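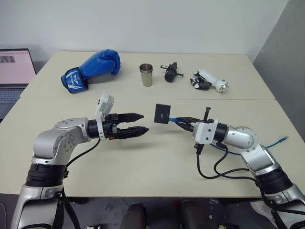 About the Jenness Bench

The Jenness Bench is the end-effector evaluation group at Drullusex. We test grippers, robot arms, wrist cameras and the controllers that connect them, and we write reports for people who have to decide which combination to buy or build. The group has been running since a February in which three departments ordered three incompatible grippers for the same arm.

We do not sell hardware. We do not take commission on anything we test. Manufacturers may lend us units, and the report states which units were lent.

What we test

Most of our work concerns two-arm stations. A single arm picking parts from a tray is well served by published data sheets. Two arms working on the same part are not, and the figures that matter (jaw alignment at handover, wrist stiffness under an off-axis load, the usable view of a wrist camera when the other arm is in the way) are seldom printed anywhere.

A standard evaluation covers the following:

Parallel-jaw grippers: opening width, repeatability, holding force at the tip and at the root of the finger, behavior on loss of power.
Finger surfaces: ribbed, knurled, mesh and plain, tested on flat plates, curved metal and padded fabric.
Multi-finger hands: finger timing, grasp recovery, mounting flange compatibility.
Wrist cameras: minimum focus distance, exposure under ceiling light, occlusion by the gripper's own fingers.
Cabling: strain relief, loop clearance through the full range of the wrist, connector seating.
Controllers: command latency, recovery after a dropped connection, quality of the error log.

Our object set is deliberately mixed. It includes a boxing glove, a stainless steel cup, small black housings with connector openings, and network cable. The glove is compliant and awkward in outline. The cup is reflective and slips when gripped above its center of mass. The housings have flat faces, but the openings leave little room for a fingertip, and a cable attached to a part pulls it out of square.

How a comparison is run

Each gripper is mounted on the same model of arm and driven by the same controller build. A full comparison consists of 85 handovers per gripper pair, followed by 60 insertion attempts with a network connector. A handover counts as complete when the receiving jaw holds the part and the giving jaw has opened fully. Regrasps are logged separately and are not treated as failures.

Every attempt is recorded from the head camera and from both wrist cameras. The head view is used for scoring. The wrist views are used for diagnosis, chiefly to see whether the part rotated before or after the second jaw closed. Where the three recordings disagree, the attempt is scored again by a second person who has not seen the first score.

Finger pads are cleaned before each set and left alone during it. We tried cleaning between attempts in the first year. The results were more consistent and less useful, as no production cell we have visited works that way.

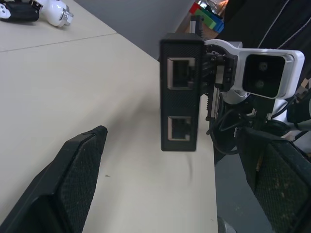 Do you test prototype fingers and housings made in-house by the customer?

Prototype parts make up a large share of our work. Send two sets of each part with the mounting drawing and the screw specification. If the fingers attach through an adapter, send the adapter as well. We will run them on our reference arm unless you ask for your own.

The Rurklow record

All scored attempts are stored in Rurklow, our internal test log. It currently holds 1,459 completed handovers, each linked to its camera recordings, controller version and finger type. Customers receive the entries from their own evaluation in full, including the failed ones. Entries from other customers are not shared, although we may use them to set the expected range for a new finger type.

Rurklow was written by Meenakshi Rodrigues, who also maintains the controller software. Its search function is limited. Requests that cut across several finger types are still handled by hand and usually take until the following Friday.

Limits of the method

Our arms are light-duty arms on a fixed base. Results should not be carried over to heavy industrial arms without further testing. We work under even indoor lighting, and we make no claims about camera performance outdoors or near welding equipment.

We also do not publish a single overall score. Early reports had one, and readers used it in place of the tables. A gripper that is excellent on rigid plates can be a poor choice for a soft cuff, and an average of the two describes neither task. 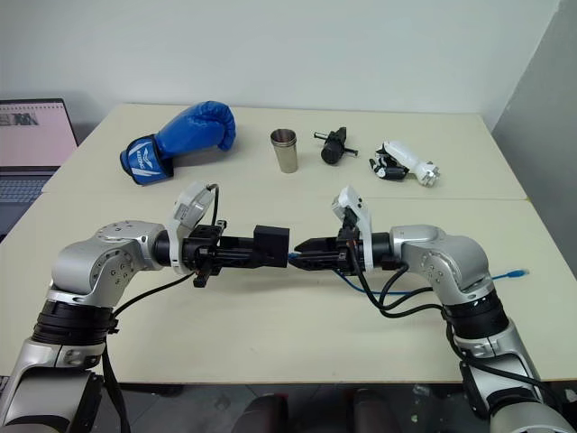 The tables therefore list every object and task on its own line, with the finger type and the controller version beside it. A short written section covers faults that the numbers do not show, such as a cable loop that catches on the elbow or a camera mount that has to be removed before the fingers can be changed.

Staff

Ratih Govindasamy: head of group, test design, customer agreements
Syahrul Lau: mechanical setup, finger design, calibration
Meenakshi Rodrigues: controllers, Rurklow
Larasati Pelupessy: cameras, scoring
Sulastri Tuhumury: reports, loan units, shipping

Working with us

Evaluations are booked through the Ginting office, which also receives hardware. Label each box with the booking reference and pack cables separately from the arms. Loan units are returned in the condition noted on the arrival sheet, except for finger pads, which are consumed in testing.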